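18th December

Spent the day on the simulation section of the practice guide for Varnesar. The draft had one line on simulated runs, "review before use", and that line has been causing trouble. Two reviewers can both follow it and come back with different answers. I rewrote it as a set of checks that can be answered from the head view alone, with the run number beside each one.

The working case is the drawer and countertop room. Both arms are in play, the right one does the work at the cabinet, and the left is supposed to stay out of it. I started with tool handling. The old wording said a tool must be "held safely". The new wording says the fingers must be wrapped around the tool, and the reviewer must be able to say which way the head points.
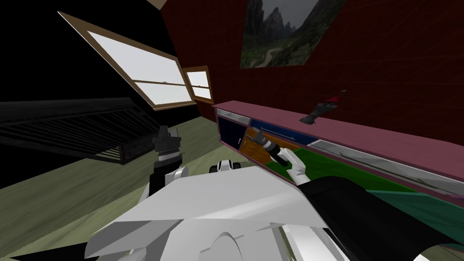
Does a simulated run need the same safety review as one on hardware?
It needs the same review of the motion and a shorter one of the site, as there are no people or power supplies to check.

I put that in the guide nearly word for word. Frandsen wanted simulated runs exempt until they are used to train something. I left their comment in the margin with a reply: the exemption would mean finding faults after the data has been copied to three places.

Next was the idle arm. Rule as it now stands: an arm with no task holds a fixed pose, gripper empty, clear of the working arm's path. Open or closed fingers are both allowed, but the run sheet must say which. I had wanted to require closed. The Birkunari notes from July argue for open, on the grounds that a closed gripper can hide a small object. Fair point, so the choice stays with whoever writes the task.
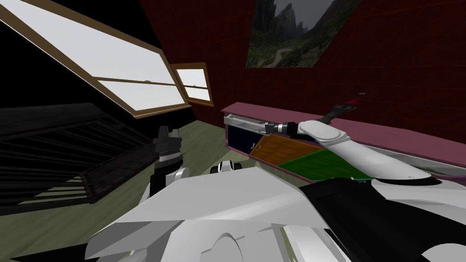 Contact took most of the afternoon. The guide needs separate words for near, touching and gripping, and the draft used "engaged" for all of them. I struck it out everywhere. If the view does not settle which of the three applies, the reviewer writes "unclear" and asks for the contact log. A guess is to be treated as an error in the review, even when the guess is right.

Also added a clause on camera angle. A tilted head view is acceptable as long as the work area and both grippers are in it. Levelling the picture afterward is not allowed on the review copy - it crops the corners, and the corners are where an elbow or forearm goes missing.

Order of checks for the drawer task, as sent to Banwood for comment:

1. Confirm the room file matches the run sheet, including loose items on the countertop.

2. Confirm the idle arm is clear of furniture and of the other arm.

3. Record the position of the working gripper against the cabinet front, using near, touching, gripping or unclear.

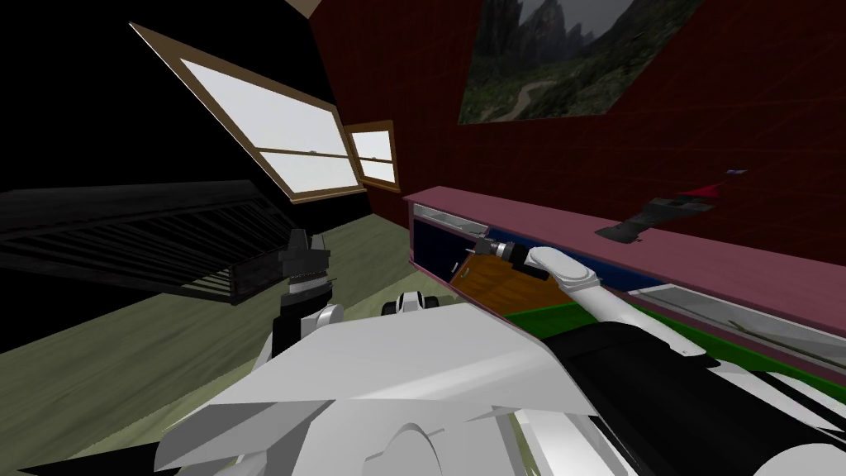 4. Check the forearm for overlap with panels and the countertop edge. Any overlap is a stop.

5. Sign, date, and attach the contact log if step 3 was unclear.

Step 4 will get complaints. The physics engine lets a link sink slightly into a panel before it pushes back, and Banwood will say a small overlap is harmless. For the simulation it is. A real arm asked to follow the same path would be pressing on the door. 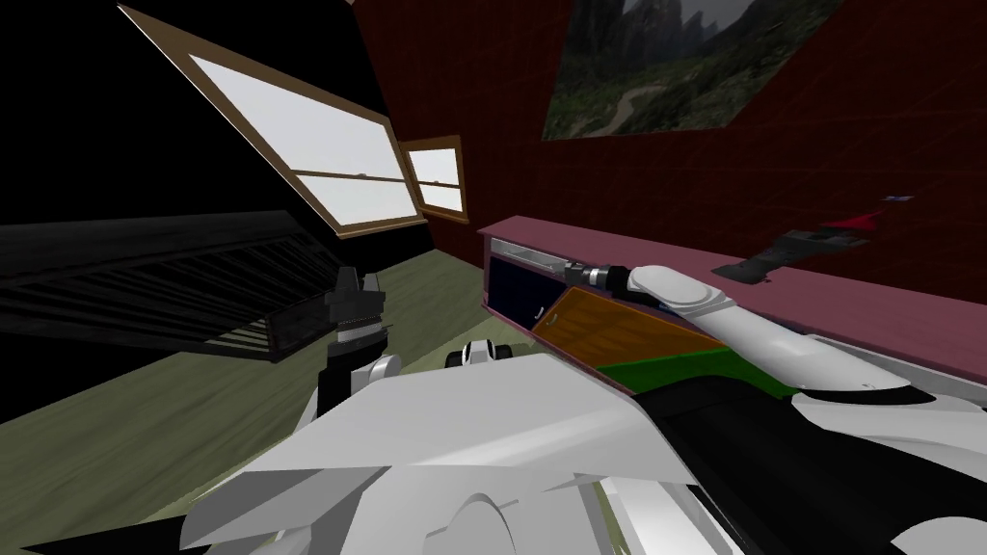
I tried the list on run 486 and run 1773. Run 486 went through clean. Run 1773 stopped at step 1, with a run sheet from an older version of the room, and under the old line it would have been passed. Run 2341 is next, but the contact log has not come over yet.

Still to do: fix the numbering in section 2, define "clear of" with a distance, and ask Varnesar whether the signature can be electronic. The glossary still has "engaged" in it. Take that out first thing.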